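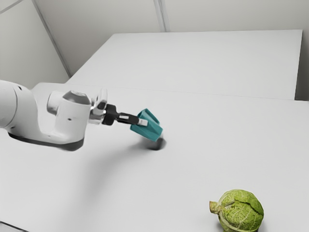
4. Planning the purchase before the cell exists

4.1 Why the budget was made in simulation

The kitchen site in Saltska had money for one robot cell and a small reserve. In such a case the usual order of work is to ask for offers, choose an arm, and then discover during installation which parts are missing from the offer. We wanted to change this order. The workplace was first built in Grokia, the simulation tool used through the whole project, and the list of equipment was written from what the simulated tasks required.

The method is simple, but it asks for discipline. An item could enter the purchase list only when a task in the simulation needed it. An item that was merely convenient went to a second list, which we call the deferred list. At the first review the deferred list held 16 entries, among them a second camera, a tool changer and a height-adjustable table. Several of these had been in the first offer from Greken, the integrator, as standard parts of a package. We do not say that the package was badly made. It was made for a customer who does not yet know the tasks, and the price of this uncertainty is paid by the customer.

4.2 Task set and workplace

The tasks are pick-and-place movements on a flat tabletop, with household objects and food items of different size and surface. Figure 3 gives one view of the workplace: a white arm with a black parallel gripper reaches over a plain white table, with its fingertips close to a teal faceted object, and a green cabbage lies nearer to the front. A second table stands behind the first. The two objects put different questions to the buyer. The teal one is low and has flat faces, so the choice of fingertips matters more than the stroke. The cabbage is round and has crinkled leaves, and for it the opening of the gripper becomes the first number to read in a data sheet.

This difference had a direct effect on the budget. In the first version of the list we had planned one gripper with a wide stroke for all objects. The simulation runs showed that a wide gripper would increase the load at the wrist, and then the next larger arm would be necessary to keep a safe margin. The larger arm needs a stronger base, and the stronger base needs work on the floor. For this reason we compared the full chain of costs for each gripper, and never the gripper price alone. The option with a smaller gripper and a set of exchangeable fingertips came out 31 percent cheaper over the whole chain, although the fingertips themselves looked expensive in the offer.

The tables were treated in the same way. People tend to leave them out of a robot budget — they are furniture, and furniture is paid from another account. However, the height and depth of the table decide how much of the arm's reach can be used. We therefore fixed the tabletop dimensions in the model before we asked for the final offer, and we attached the drawing to the request.

A limit of this approach must be named. The simulated surfaces are clean and evenly lit, and the contact model does not describe a leaf that tears or folds under pressure. Fingertip wear is also missing. For these points we used a reserve in the budget and did not try to calculate them from the model. The reserve was set to 10 percent of the equipment sum and was reserved for fingertips, pads and cables only.

Figure 3. Simulated workplace rendered in Grokia, with arm, parallel gripper, teal faceted object and cabbage on the front table.

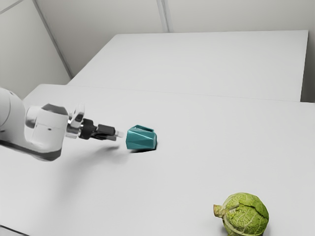 4.3 Order of buying and delivery times

After the list was closed, the items were sorted by delivery time and by how much they depend on each other. We used 3 groups. The first group contains the arm, the controller and the base, which have the longest delivery and change the least after the task set is fixed. The second group contains the gripper and its mounting parts. The third group contains fingertips, which can be ordered late and in small numbers.

Greken first proposed to deliver everything together. We asked to split the delivery, and this was accepted with a small extra charge for transport. The benefit is that the fingertip order can wait until the real gripper has been tested with real food. With a single delivery this decision would have been taken in February, before any contact test was possible.

Training hours and yearly service were written as separate lines in the budget. In the first offer they were part of the installation price, and it was not possible to see what the second year of operation would cost. We recommend this separation also for smaller sites — the sums are modest, but they come back every year, and they are normally paid by a different department than the one that buys the robot.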